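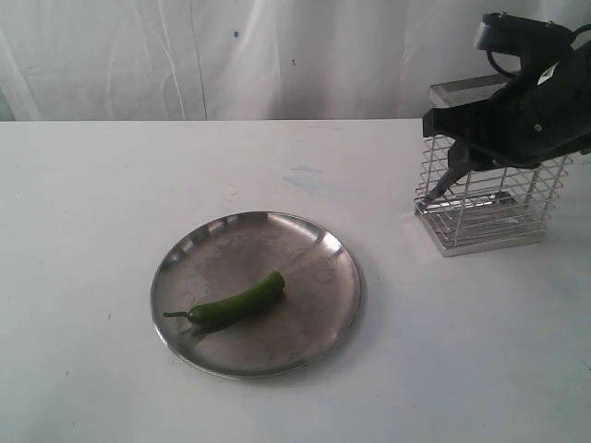 Bench 4, green chili on the steel plate, arm over the wire basket.

Bench 4 is down - what happened and what to do until it's back

Quick one because the newsletter has to go out tonight and half of you have already asked in the hallway. Bench 4 at Bomley is off. Locked off, tag on the breaker, key in the office. Please don't borrow the key.

Short version: the gripper closed when it had been told to open, and it did it while someone was reaching for the plate. No injury. A pinched glove and a bad fright. But a glove is close enough to a hand that we are treating it as a proper safety report, and it went into the log as one on December 13, 2024.

Longer version, for those who run the kitchen tasks.

The job was the usual one. Vegetable on the plate, pick it up, carry it to the basket, let go, back off. Same pick-and-place routine we have been running on the Vivum arms since March, and up to this week the worst we had was dropped peppers and one very flat tomato. The operator had called a pause to move the plate. Pause light on, arm stopped, fingers open. So far so good. Then the fingers shut. The arm itself stayed where it was, just the fingers moved, and they caught the tip of a glove. Operator pulled back, glove came off, hand fine. Someone else hit the stop.

What we know so far. The pause button pauses the arm. It does not pause the gripper. It never has, on this setup. The gripper gets its orders down its own line, and if there is a command waiting when you pause, it can still go through. The Drirkivus controller shows a pause light either way, so from where you stand the whole thing looks asleep. Most of us assumed it was. I assumed it was, and I wrote the bench sheet, so that one's on me.

In this case there was a close command sitting in the queue from the try before. Run 392 in the log, if you want to look it up. The pick had missed, the operator reset, and the reset cleared the arm moves but left the gripper one behind. It then sat there for 9 seconds and went. Why 9, no idea yet. The log has the times but not the reason.

We have gone back through the older logs as well. 725 runs on that bench, and the same late close shows up in 4 of them. Nobody was near the fingers those times so it got written down as "odd gripper" or not written down at all. If you have ever written "odd gripper" on a sheet, please come and find me. Not in trouble. Just want to know what it did and what you did right before. 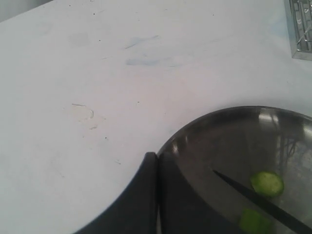
The round items worry me more than the long ones, to be honest. A chili you can pick up by the end with your fingers well clear. Cucumber slices lie flat in the steel and people go in with the whole hand to straighten them, right beside the fingers, often with the arm parked low because it saves time on the next try. I have done it myself plenty. That habit has to stop on all benches, not only this one. Park high, every time, then reach.

Also the stuff we leave lying around. Anything long and thin in with the food can get pushed or flicked if the fingers move when you don't expect it. Keep the work area to what the task sheet asks for and nothing more. If a utensil is on the sheet, it goes in last, after the arm is up, and you place it from the side away from the gripper.

Rules from now until I say otherwise:

Pause is not safe. Treat it as if the arm is live.

Before a hand goes anywhere near the plate, bowl or basket - red stop in, wait for the click, then look at the gripper light. If it's lit, you are not done. Call me over.

Two people on any bench that is running. One at the controls, one at the table. The one at the table says "hands in" and "hands out", out loud. Feels silly, do it anyway.

After a missed pick, no reset from the screen. Full power off, full power on. Yes it's slow. Yes I know about the schedule.

Gloves stay on but they are there for food, they won't stop a pinch. The cut-proof ones won't either.

What about the other benches? They have the same controller, so they most likely have the same problem. They can run with the rules above. If you are not comfortable with that, say so and we'll swap you to labeling, no questions and no hours lost. A couple of people have taken that up already and that's fine by me.

The fix. Kaczmarczyk, who did the wiring for us, are coming to put the gripper on the same stop circuit as the arm. That should of been done from day one, it was on the first quote and we left it off to save money. When that's in, the red stop will kill everything together. The pause button is a separate matter and needs a software change from Drirkivus. They have our logs. First answer was "working as designed", which didn't go down well here. We wrote back. Will pass on whatever they say.

In the meantime I am putting a cover over the pause button. Bit of tape and a bit of clear plastic, ugly, but it means you have to think before you press it. Do not peel it off.

Bench 4 stays exactly as it was until the wiring visit. Please leave the tabletop alone too, no wiping down, no tidying up, no moving the basket back to the shelf. I want the positions to match the log when we walk through it. The food will be cleared by me, it isn't staying there til the new year, don't worry.

Questions people asked already. Will the runs count? Everything before 392 counts. 392 and after on that bench, set aside for now. Is the glove person ok? Yes, back at work the next morning, on labeling by choice. Can we still do the onion set? Yes, other benches, with the rules.

New bench sheet is on the door and in the shared folder, old ones go in the recycling please. Sign the bottom of the new one before your next shift, no signature no bench. If the printer is out of paper agian there's a box under the sink.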